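Chevet en bois clair à côté d'un lit capitonné : vos avis ?

Forum Aménagement et déco > Chambre

14 réponses – sujet ouvert en octobre

marjo_lit140
Bonjour à tous. On refait la chambre d'amis chez ma mère et je bute sur un truc idiot : la table de nuit. Le vendeur de chez Cedum m'a soutenu qu'avec une tête de lit capitonnée il fallait « obligatoirement » un chevet assorti, donc crème, donc le leur, à 300 euros pièce. J'ai comme un doute. Ma mère a déjà un chevet en bois clair qui tient très bien debout. Est-ce que ça jure vraiment ou est-ce qu'on me prend pour un portefeuille ?

Tontonvis
Le portefeuille. Sujet suivant.

washington.brito
Je ne suis pas d'accord avec Tontonvis, pour une fois. Un lit capitonné, c'est lourd à l'œil. Si on met n'importe quoi à côté, on voit surtout le n'importe quoi. Après, 300 euros pour poser un verre d'eau, je ne les mettrais pas non plus. Il est comment, ce lit ?

marjo_lit140
Une grande tête de lit crème, matelassée en losanges, avec une bande décorative genre dentelle qui court en bas. Pas mon goût, mais c'est celui de ma mère et c'est chez elle. En linge on a mis un drap rose et une taie à rayures pastel, rose, vert pâle et blanc.

Je me méfie des règles du style « obligatoirement ». Le même vendeur m'avait expliqué qu'un matelas se change tous les quatre ans, ce qui tombait bien vu qu'il en vendait.

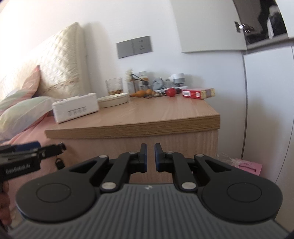
Bref, pour moi le bois clair passe. Le drap est déjà rose, la taie a trois couleurs, la tête de lit a ses losanges : je ne vois pas ce qu'un meuble crème de plus viendrait sauver. Ma sœur trouve au contraire que ça fait « récupéré ». Elle m'a envoyé un lien vers un modèle Brandão à miroirs, j'ai refermé l'onglet.

Lise_du_Vexin
Moi je trouve ça très bien ! Le crème et le bois clair, c'est doux, ça ne se bagarre pas. J'aurais plutôt des réserves sur les rayures (et encore, en pastel, on les oublie vite).

emerson_amaral
Je vais faire le rabat-joie. On parle de couleur depuis le début et personne ne demande la hauteur. Avec une tête de lit haute, un chevet bas disparaît complètement, et surtout on se démonte l'épaule pour attraper ses lunettes. Marjo, le plateau arrive où par rapport au dessus du matelas ?

marjo_lit140
Le chevet fait 60 cm de haut. Le matelas, je n'ai pas mesuré, je dirais à peu près pareil, ma mère attrape son livre sans se plaindre. Et elle se plaint facilement.

emerson_amaral
Alors c'est bon. Garde-le.

washington.brito
La hauteur, d'accord, mais la question c'était si ça jure. Je maintiens qu'un chevet isolé en bois, sans rien d'autre en bois dans la pièce, a l'air d'attendre le déménageur. Il faut un rappel : un cadre, un pied de lampe, une patère, peu importe.

Tontonvis
Ah, le fameux rappel. J'ai lu ça dans tous les magazines et je n'ai toujours pas rencontré l'invité qui repart vexé parce que le pied de lampe ne rappelait pas la table de nuit.

washington.brito
Tu n'invites peut-être pas assez de monde.

Lise_du_Vexin
Les garçons... Pour le rappel je suis plutôt avec Washington, mais un truc à trois sous suffit. J'ai pris un petit cadre en hêtre en dépôt-vente, ça a réglé la question chez moi.

kro_nik
Quelqu'un a essayé la peinture Trillum « spéciale meubles sans ponçage » ? Ça permettrait de passer le chevet en crème pour pas cher.

Tontonvis
Essayée sur une commode. « Sans ponçage » veut dire que tu ponces l'année d'après, quand elle s'écaille. En plus leur crème tire sur le jaune, et à côté d'un tissu crème ça se verra comme le nez au milieu de la figure.

kro_nik
Chez moi elle tient, mais j'avais poncé quand même, donc je ne peux pas te contredire.

emerson_amaral
Deux crèmes différents côte à côte, c'est pire qu'un bois franc. Là-dessus au moins je rejoins Tontonvis.

marjo_lit140
Bon. Je ne peins pas, je n'achète pas le Cedum, et je regarde pour un cadre, sans y croire beaucoup. Ma mère demande maintenant s'il ne faudrait pas un deuxième chevet de l'autre côté. Le lit a toujours servi à une seule personne à la fois. Je sens que je vais rouvrir un sujet.

Lise_du_Vexin
Ouvre, ouvre ! Et mesure le matelas cette fois.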